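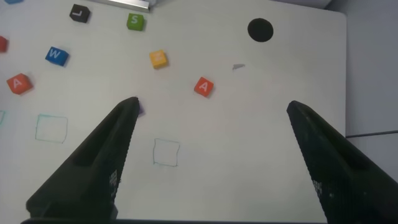 The Case Against the Pale Letter

Letter cubes are sold as a reading material. They are judged, when anyone judges them, as a toy: are the colors cheerful, do the corners hurt, does the set come with a bag. I think this is the wrong test. A letter cube has one technical job, to present a character that can be identified from wherever the reader happens to be, and a good number of sets fail at it for reasons that were settled when somebody chose the paint.

Take contrast first. A white L on a black cube is about as good as the format gets. White on blue is fine, as with the W. White on green and white on an orange-red hold up well enough, and nobody is going to miss an A on that ground. Then there is yellow. The letter on the yellow cube is pale, and on the tabletop it is hard to say what it is. A set that prints every letter in a light color has to keep its cube colors dark, or it has to break its own rule and print the light cubes in black. Most makers do neither. They want one ink and a full rainbow, and yellow is in the rainbow.

I have heard the defense of this from people in the trade. Vija Mockus, who selected classroom materials at Skiltuvier for several years, put it to me as a matter of cost: a second ink is a second pass, and a second pass means a second chance for the print to land off center. I accept that. It is an argument for leaving yellow out. It does not support shipping a yellow cube with a letter that has to be picked up and tilted toward the window before it can be named.

The second problem is orientation. A cube on a table has no baseline. Printed text has one, and readers rely on it far more than they notice. Tip a cube at an angle and an L is still an L, more or less, until it has gone far enough to pass for something else. A W turned upside down is an M. An S turned upside down is an S, which makes it the most forgiving letter in the alphabet for this purpose, along with O, X, H, I, N and Z. The rest need help. Dice makers dealt with the six and the nine long ago by adding a bar or a dot underneath. Letter cube makers could do the same for M and W, and a thin line under the character costs no extra pass, being the same ink.

The Wisano sets have the line. The older Pálfi sets had it and the newer ones dropped it, I assume for looks. Réka Pintér and I disagree about whether it matters. Her position is that a child learning letters should meet them at every angle and work out which is which. Mine is that a W lying on a diagonal contains no information that would let anyone work it out. With a neighbor on each side the word supplies the answer. Loose on a white board there is no word yet.

Color raises a further question, and here I am less certain. Some sets tie color to letter, so that every A is the same shade. Some tie it to vowel and consonant. Some scatter the colors at random to fill the box evenly. Two A cubes in the same orange-red are consistent with all three, and a buyer cannot tell which scheme is in use from a handful. The packaging rarely says. I would rather it did, because a fixed scheme gets learned whether or not the teacher intends it. Emese Hajdu tells me that her group sorted by color before they sorted by letter for an entire November, and that several of them, asked for an A, went looking for the color. With random coloring that shortcut closes after a few tries. With fixed coloring it never does, and you find out in the spring that the letter itself was barely being read.

Then the surface. I am in favor of a plain white board, and I would go further and ask for matte. Patterned play mats are a poor background for any sorting task. A white board with rounded corners wipes clean, shows every cube in silhouette, and also shows every scrap of paper that has landed on it, which I count as a benefit. Clear the scraps. A stray gray triangle is small, but it is one more shape on a field where shapes are the subject.

Quantity is overrated. Nusgate sells a tub of 1,000 cubes and a larger one of 1,578, and I have never seen a lesson that used either. A few loose cubes, spread out with space between them, is a workable field. Past that the cubes touch, then stack, and half the letters face sideways. If the distribution is sensible (more A than W, for a start) a small box does everything the tub does. The extra cubes mainly go under the shelving.

My own requirements fit on an index card. Dark cubes with white letters, or light cubes with black ones. A line under M and W. A stated color scheme, or a stated absence of one. Print centered on the face. Aranka Takács would add a rule about edge radius, and she may be right, but a rounder edge takes area from the face and the letter shrinks to match, so I would want to see the measurements before agreeing.

Until such a set turns up, I take the yellow cubes out of the box and go over the letters with a black marker. It rubs off by the end of the term and has to be done again.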